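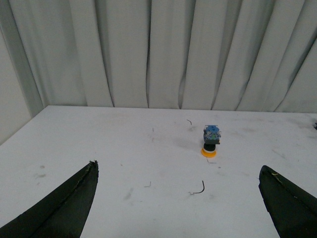 *Pale pleated curtain at the back of a white tabletop.*

## Unit 4: Marks, eyelines and matching

Notes for Veronika Moser's Acting for the Screen group. Read before the scene work on *Mevammont*.

### Marks

A mark is a piece of tape on the floor that shows where the actor stops. The focus puller has measured to it. If you stop a foot short, the take may be soft even when the acting is good.

Find the mark by walking backward. Stand on it, say your last line before the stop, and walk back to where the scene starts, counting steps. Then walk forward at playing speed. Don't look down on the way in. Use something at eye level, such as a door edge or a lamp, that lines up when you arrive.

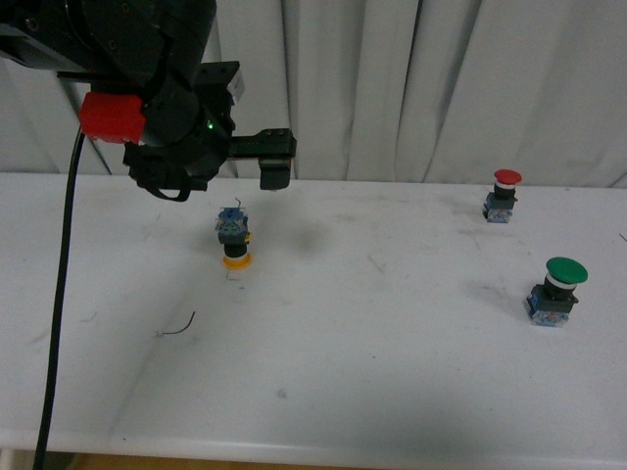
When more than one actor is in a shot, each gets a tape color and keeps it for the whole scene. In *Mevammont* the sister has red, the lodger has yellow and the doctor has green. Write your color at the top of your sides. It should be as easy to pick out as the red, yellow and green button caps against the white table. Danylo Hordiienko will lay the tape and will not move it between setups unless the director asks. If you want a mark shifted, ask after the rehearsal, before lighting starts.

### Eyelines

In a close-up your scene partner may be off to one side of the lens, or gone. You will be given a spot to look at. Pick one eye of your partner, or one corner of the tape, and stay with it. Switching from eye to eye reads as nervous on a large screen.

### Matching

Whatever you do in the wide shot, you will have to repeat in the close-up. If you lift the cup on "Korside," lift it on "Korside" every time, with the same hand.

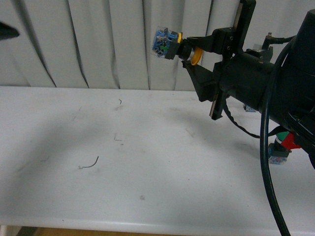
Keep hand business small until you know which takes are being used. A letter opened in the middle of a sentence has to be opened there in all the coverage, and the editor can't cut around a hand that jumps. Write each move in your script beside the word it falls on.

### For next session

- Learn the kitchen scene from *Mevammont*, pages 4 to 8.
- Mark your moves in pencil.
- Read the Fankhauser chapter on reaction shots and write 200 words on the Altutbridge station scene. Say who is being watched, and when the cut comes.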